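Speaker notes: Care of the Arm Cell at the Jillance Laboratory
Presenter: Aarne Heinonen, Kindar Technical Services
Session begins at 9:30. Please hold questions until after the slide on fingertips.

Slide 1. Opening
Good morning. I have been asked to report on how the arm cell at Jillance is set up and how it is kept in working order. My remarks cover one cell only. Colleagues from Lavier will speak on the second site after the break.

Slide 2. Setup
The cell was commissioned in January. The arm stands in a shared laboratory, and its position was fixed before any other equipment was brought in. Staff are asked not to move the base. When it must be moved, the calibration is repeated in full and the new values are entered in the cell log under the name of the person who took them.
(Pause. Show the floor plan. Mention that the door side is on the left.)

Slide 3. Hours and log
At the close of the last quarter the arm had recorded 2,859 hours under power. We inspect the joints every 600 hours. The inspection consists of a slow run through the full range of each joint, with one technician listening and a second at the stop button. Seals are wiped and checked for grease. Any change in sound is written down, even where the joint passes.

Slide 4. Fingertips
The printed fingertips are the part we replace most often. The ribs soften with use and the tip begins to fold to one side under load. Our practice is to change both tips at roughly 1,000 grasps and to change them as a pair. The Võ workshop prints them for us in batches, and each batch is tried on the hand-held gripper before it is released to the cell.
The markers on the finger plates are cleaned with a dry cloth. Solvent lifts the print. A marker with a raised corner is replaced the same day, and the gripper width is checked again afterward.
(Take questions here. No more than 3, as time is short.) 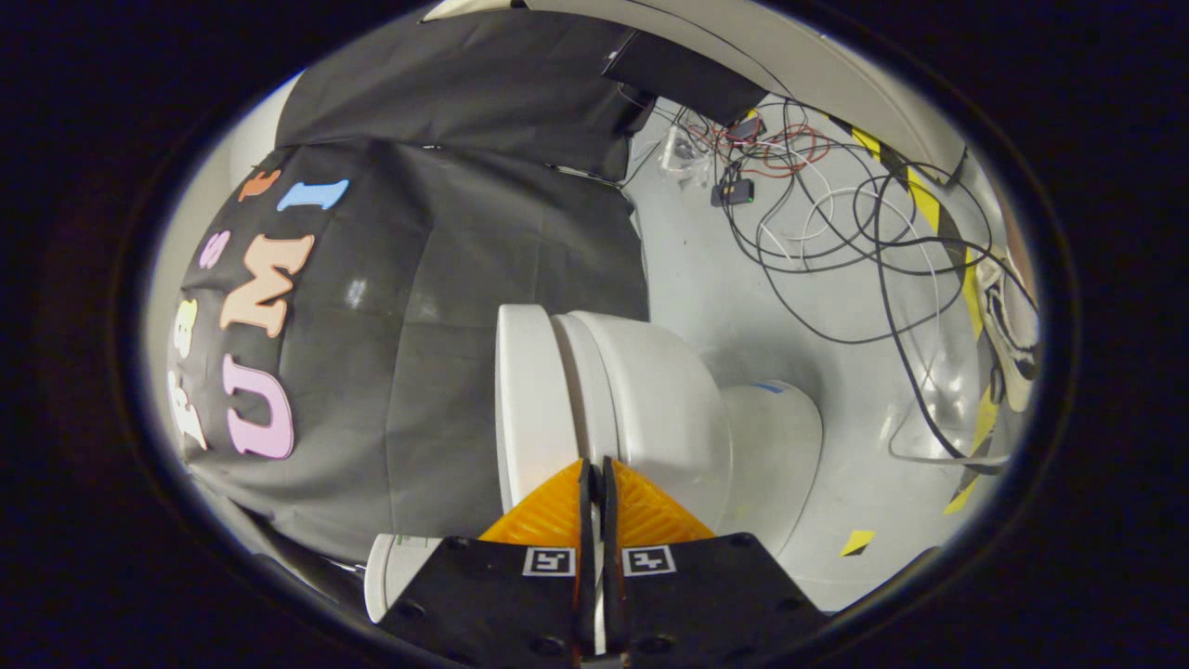 Slide 5. Cables
Cabling accounts for most of our unplanned stops. A connector works loose, the controller reports a fault, and the operator loses an hour tracing the line. We have begun to tag both ends of every cable and to keep power and signal lines apart where they leave the base. The work is incomplete. Until it is finished, no cable is to be unplugged without a second person reading the tag aloud.
Hazard tape on the floor is renewed when an edge lifts.

Slide 6. Requests to the laboratory
Kindar asks for a spare set of finger plates to be held on site, and for one morning a month with the cell out of service. The draft schedule is in the handout. Comments may be sent to me before the next review.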